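Can a machine do your clamping yet? Workshop tips, September

Quick one this month, glue's going off as I type. Several of you asked whether robots are any use for chores yet, in the house or at the bench. Short version: some bits, slowly, with you stood nearby. Longer version follows, mostly about clamps, as that's what I get asked about. Haruto Furukawa at Ravlow sent me his notes and I've pinched from them freely.

Picking up a C-clamp sounds like nothing. Try it with two fingers and your eyes half shut. Frame's heavy one side, screw sticks out the other, T-handle slides about. Where you take hold matters more than how hard. Near the swivel pad is one way to go at it. 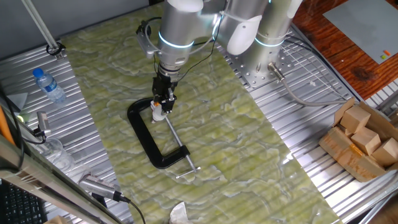
Could a robot arm tighten a clamp on a glue-up for me at home?
Not one you'd want to pay for. Fetching and placing is getting there, but winding the handle by feel and stopping before the joint starves is still a job for your own wrist.

Tips if you're trying an arm in a small workshop

1. Lay tools out the same way every time. Same side up, handle pointing the same way. Good habit for people too.

2. Wind the screw to the same opening before you put a clamp down. Haruto does his at 15 mm and leaves it there. A clamp with the screw right out is a different shape to grab.

3. Mind shiny worktops. Polished stone and gloss tiles throw the overhead lights back and cameras dont like it. Turn a lamp, or put down something matt.

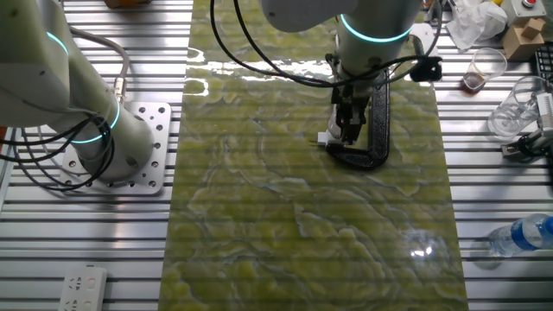
4. Sort your cables. Loops that hang are fine till the arm turns. Run it slow through the whole move first and watch the slack.

5. Drinks off the bench. Bottles on their sides, half cups, all of it. Same rule as for the router table.

6. Know where the stop button is before you start. Hand near it for the first run. And the second.

7. Lower the last bit slowly. Clamps have a curve to them and will rock or scuff if dropped even a little way onto a hard top. 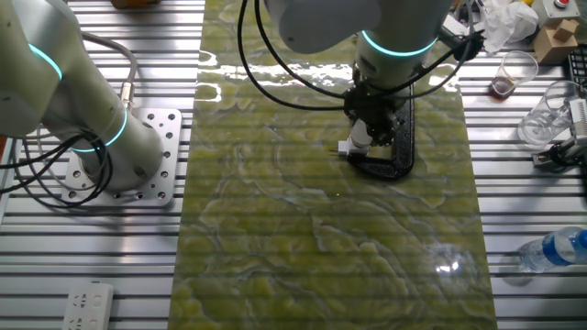 Over the stone, curved black frame close to the surface.

What about round the house? Yuto Kudo at Drinau keeps a list of chores by how well they go. Floors, fine. Moving blocks or tins from a box to a shelf, fine if you're patient. Folding, poor. Anything with a screw thread, poor. He allows 2 goes at each, then does it himself. Sensible man.

Money: budget 800 for decent hand clamps, a rack and a proper bench light before you even look at an arm. You'll get more done, and teh rack helps either way.
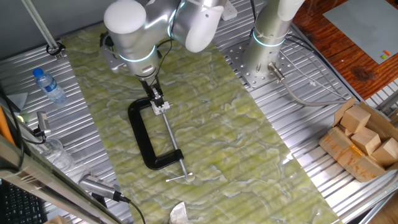

Fingers closed near the swivel pad, T-handle at the far end of the screw.

Oh and oil your threads. Wipe the old glue off first, stiff brush, drop of light oil, wind it in and out. No machine I know of is going to do that for you this winter. Next month, sharpening on the cheap. Send questions in the usual way.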